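Beschaffung mit Augenmaß: Wie ein Institut die Ausstattung für seine Haushaltsrobotik plant

Im Juli beginnt am Institut Cosus das neue Haushaltsjahr, und mit ihm die zweite Ausbaustufe des Arbeitsbereichs Assistenzrobotik. Vorgesehen sind zwei Roboterarme, ein Satz Handgreifer für die Datenaufnahme in Wohnungen sowie die zugehörige Rechentechnik. Verantwortet wird die Planung von Shirin Bakhtiari, Leiterin der Abteilung Beschaffung und Infrastruktur. Für die fachliche Seite steht Kwadwo Abugri, der den Arbeitsbereich seit seiner Gründung führt.

Die Reihenfolge der Anschaffungen weicht vom Üblichen ab. Zuerst werden die Handgreifer bestellt, die Arme folgen im zweiten Halbjahr. »Ein Arm, der ohne Trainingsdaten im Labor steht, bindet Mittel und verliert an Wert«, erläutert Bakhtiari. »Wir haben das in der ersten Ausbaustufe erlebt und möchten es nicht wiederholen.« Abugri ergänzt, dass die Aufnahmen in bewohnten Räumen ohnehin den größten zeitlichen Vorlauf verlangten. Einwilligungen, Terminabsprachen und Versicherungsfragen nähmen Wochen in Anspruch, bevor der erste Gegenstand gegriffen werde.

Für die Ausschreibung wurden 26 Anforderungen formuliert. Ein erheblicher Teil betrifft die Verschleißteile, insbesondere die weichen Fingerauflagen. »Im Angebot erscheinen sie als Kleinposten«, sagt Abugri. »Über die Laufzeit eines Projekts summieren sie sich jedoch, und wenn der Hersteller sie nur im Set mit den Backen liefert, wird es teuer.« Verlangt wird deshalb, dass sich die Auflagen einzeln nachbestellen lassen und der Wechsel mit handelsüblichem Werkzeug möglich ist.

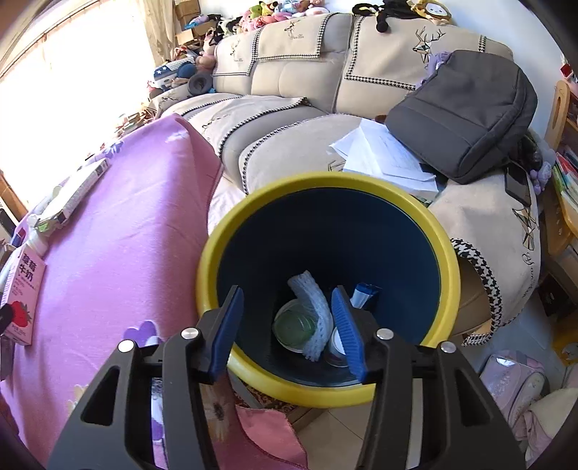
Auch die Auswahl der Aufgaben wirkt auf das Budget zurück. Aufräumen und Entsorgen stehen im Arbeitsprogramm an erster Stelle, und gerade leichte, nachgiebige oder durchsichtige Abfälle stellen nach Abugris Darstellung hohe Ansprüche an Greifer und Kamera. »Verpackungen verformen sich, Folien spiegeln. Mit Holzklötzen auf einem Labortisch lässt sich das nicht ersetzen.« Der Arbeitsbereich hat daher eine bessere Kameraoptik beantragt und dafür auf einen höheren Traglastbereich der Arme verzichtet.

Zwei Anbieter sind nach der Vorprüfung im Verfahren verblieben, Breno und Kwofie. Zum Stand der Verhandlungen äußert sich Bakhtiari nicht. Sie verweist auf die Bewertungsmatrix, in der der Anschaffungspreis weniger Gewicht erhält als die Kosten für Wartung, Ersatzteile und Schulung. »Der Kaufpreis ist die Zahl, über die alle sprechen. Für die Haushaltsplanung ist er nur der Anfang«, so die Abteilungsleiterin. Einen Leasingvertrag habe man geprüft und verworfen, da die Rückgabebedingungen keine Umbauten am Gerät zuließen.

Offen ist die Frage der Datenhaltung. Die Aufnahmen aus Privatwohnungen sollen auf eigenen Servern verbleiben, was zusätzliche Speicherkapazität erfordert. Abugri hält den bisherigen Ansatz für zu knapp. Bakhtiari verweist dagegen auf die laufenden Stromkosten und möchte den Ausbau an den tatsächlichen Bedarf koppeln – eine Position, über die beide noch beraten.

Mit der Zuschlagserteilung rechnet das Institut nach Abschluss der Angebotsprüfung. Bis dahin arbeitet der Bereich mit den vorhandenen Geräten weiter.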